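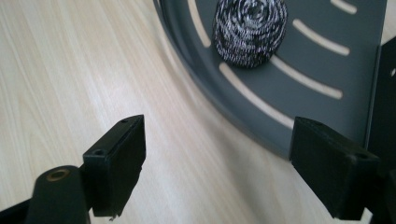 Notes, week 6. Friction, and why things stay put (or don't)

Typed up fast from the board, tell me if something is wrong. Capucine Mallet's section has the same material in a different order, don't panic if your friend's notes look different.

Left over from last time: normal force is NOT always mg. Half the class wrote mg on the quiz for the incline problem. On a slope it's mg cos θ. If somebody is pushing down on the box it's bigger. If a rope is pulling up at an angle it's smaller. Draw the diagram first. Every time.

1. Two kinds

Static: surfaces not sliding over each other. Kinetic: sliding. Same two surfaces, two different coefficients, and static is usually the larger one. You know this from moving a fridge. Getting it started is the awful part, then it goes.

Static friction is an inequality: f ≤ μs N. People forget the ≤ and plug in the max value for a box that is just sitting there with nobody touching it. If nothing pushes on the box sideways and the floor is level, friction is zero. Zero! Push with 2 newtons and it doesn't move, friction is 2 newtons. It matches you until it can't.

Kinetic: f = μk N, equals sign, direction opposite to the sliding. Doesn't care much about speed (in this course. In real life it does a bit, see Linwood ch. 4 end notes).

2. Does area matter

Short answer no, for dry hard surfaces. A brick on its wide face and the same brick on its narrow face, same force to drag it. Reason: real surfaces are rough at small scale, they only touch at the high spots. Less apparent area means more pressure on each spot, spots squash more, true contact area comes out the same. True contact area goes with load, roughly speaking, and that's where the N comes from.

Breaks down for: rubber, tape, anything sticky, anything wet, very soft stuff. Racing tires are wide for several reasons and we are not going there today. Inès asked about geckos. Also not today, but good question, come find me.

3. The incline

Block on a board, tilt slowly. Along the slope: mg sin θ pulls down, friction holds. Perpendicular: N = mg cos θ. Right at slipping, mg sin θ = μs mg cos θ, the mass cancels, tan θ = μs.

So you can measure μs with a protractor. No scale needed. That is the lab.

Example from the board. Block starts to slip at 17 degrees. tan 17° = 0.306. So μs = 0.31. Two digits, your protractor isn't better than that.

Sanity check, do this on the exam: 45 degrees gives μ = 1. If you get 0.9 for waxed wood something went wrong.

After it slips it speeds up, since μk is less than μs. Acceleration is g(sin θ − μk cos θ). If you lower the board after it starts moving until it slides at constant speed, that angle gives you μk the same way, tan θ = μk. Hard to do by hand. Hugo Aubert's group managed it last year by tapping the board lightly between each adjustment, which is sort of cheating but the number was fine.

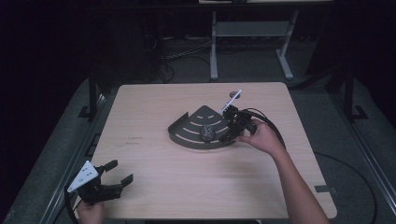
4. Curves

Flat curve, car going around at constant speed. What force points toward the center? Friction, static, sideways. Not kinetic, the tire isn't skidding. (Where the tire touches the road it is momentarily at rest. Think about it until it stops bothering you.)

Needed: mv²/r. Available: up to μs mg. So max speed is v = √(μs g r). Mass cancels again. A truck and a small car have the same limit in this model, real trucks tip over first, separate topic.

Example: r = 69 m, μs = 0.80, dry road.
v² = 0.80 × 9.8 × 69 = 541
v = 23 m/s
Now rain, μs = 0.40. Don't redo everything. Half the μ, divide v by √2, get 16 m/s. People divide by 2 and get 11 or 12, this is the most common lost point of the whole unit, please don't.

Banked curve with no friction: tan θ = v²/(rg). One speed works. Slower and you slide down the bank, faster and you slide up. Banked WITH friction is in the Gilbert problem set, #11, do it with axes horizontal and vertical, not along the slope. Everybody tilts the axes out of habit from section 3 and then the acceleration has two components and its a mess.

Why horizontal? Acceleration points to the center of the circle, and the center is level with the car. Not down the slope.

5. Words to stop using

"Centrifugal force" in a free body diagram. No marks. You feel thrown outward because the car turns and you'd like to go straight. Nothing is pushing you out.

"Friction opposes motion." Sloppy. It opposes the sliding of one surface over the other. When you walk, friction on your shoe points forward. When a crate rides on a truck that's speeding up, friction on the crate points forward. Both cases it points along the motion. Will be on the test in some form.

"The force of the momentum." No.

6. Lab, next meeting

Groups as posted, Gaëtan Vidal moves to group 3. Bring: calculator, ruler, lab notebook with the front page filled in. Boards and blocks provided. Wipe the board down beteween trials, dust changes the angle more than you'd think. Five trials per surface, tilt slowly, read the angle at first slip. Not after. If the block hits the table you read too late.

Report: table of angles, mean, spread, μs for each surface, one paragraph on what limits your precision. "Human error" is not an answer, say which reading and by how much.

Blandine Arnaud is running the help session, 4 pm, same room as before. Bring the quiz if you lost points on the normal force one, she'll go over it.

Reading: Linwood 4.1 to 4.5, skip the box on lubricants. Problems 2, 5, 8, 11. Number 8 has a misprint, the angle should be 30 not 300.

Next: drag, terminal speed, and we finally get to the skydiver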